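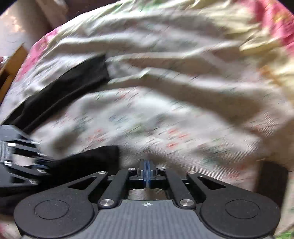 What do you fold first when the whole load is on the bed?

Socks and other small stuff, then tops, then the sheets. Big things go last so they end up at the bottom of the closet shelf and the small stuff is already out of the way.

Laundry on the bed, September 2024

Quick gallery, not much writing, got another load going. Had a couple of notes after the March page (the towels one) asking how I do bedding and black socks, so it's bedding and black socks. Same apartment, Gilchrist Street, third floor, machines in the basement. Everything gets carried up in one trip and dumped on the bed. No table for it. Bed is the right height if you stand, bad for your back if you sit.

Washer takes 39 minutes on warm. Dryer is a Drovent, older than the lease I think, runs hot on every setting so I take the cottons out early and finish them over the shower rail. Sheets come out twisted in a rope with a sock inside. Shake them before you do anything else, you'll save yourself a hunt later.

Prints are more forgiving than plain. Small flowers hide a crease, hide a coffee drip too. Plain white shows all of it. I had a plain white set for years and ironed the top edge every single time, never again.
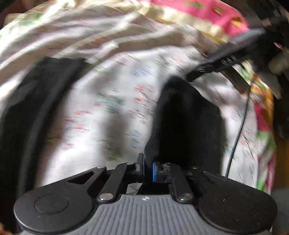

Fitted sheets next. Hands in two corners, inside out, flip one corner over the other, then pick up the other two the same way. Lay it down, tuck the elastic edge in, fold in thirds. It will not be square. Mine never are. Close enough to stack is fine, the flat one goes around the outside and holds it all together. Pillowcases inside that, so the set comes off the shelf in one piece.

Flat sheets are easier with the long side against the headboard. Half, half again, then smooth from the fold outward with the side of your hand. If the hem is wavy pull it straight while it's still warm from the dryer, once it cools you're stuck with it til next wash.

Black socks. Ok. These are the ones people wrote in about.
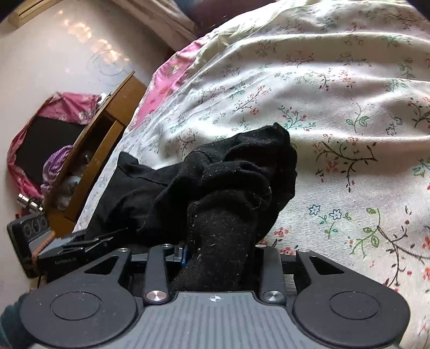 Black knit and white lint, on the floral bedspread.

Lint gets on them from towels mostly. Things I've tried, good and bad:

Washing inside out. Works. The fuzz ends up on the inside where you don't see it.

Mesh bag. Works so-so, bag has to be half full or they just ball up in there.

Trenava roller, the sticky one. Fine for a jacket, for socks it takes forever and it was 19 dollars with refills. Wouldnt buy it again.

Damp rubber glove. Best of the lot. Sock flat on the bed, one hand at the toe, wipe toward the cuff, lint rolls up in little worms you can pick off. Do it over something you're about to wash.

Ondura liquid, the dark fabrics bottle. Keeps the color ok, does nothing for lint that I can see.

Also a tip from a reader, 12 hours in the freezer in a bag. Tried it. Cold socks with lint on them.

Matching is its own job. I turn them all right side out, lay them toe up the bed, and pair by the ribbing at the cuff, blacks are never the same black. Do it by the window or you'll put a navy in there. 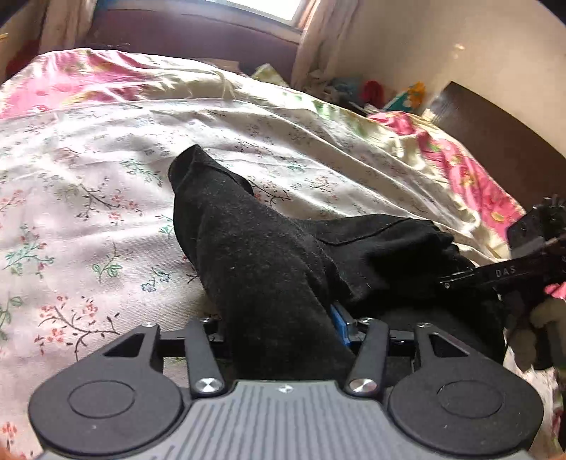 Putting it away

Socks folded flat in half, not balled, balling kills the elastic. Pairs stand up in the drawer on thier edge. Singles go in a shoebox on the closet floor and get a month.

Bedding on the second shelf, fold facing out. One set on, one set in the closet, one in the wash, that's plenty for one bed.

Next page is probably sweaters, if I get the moth situation sorted out. Dryer's buzzing.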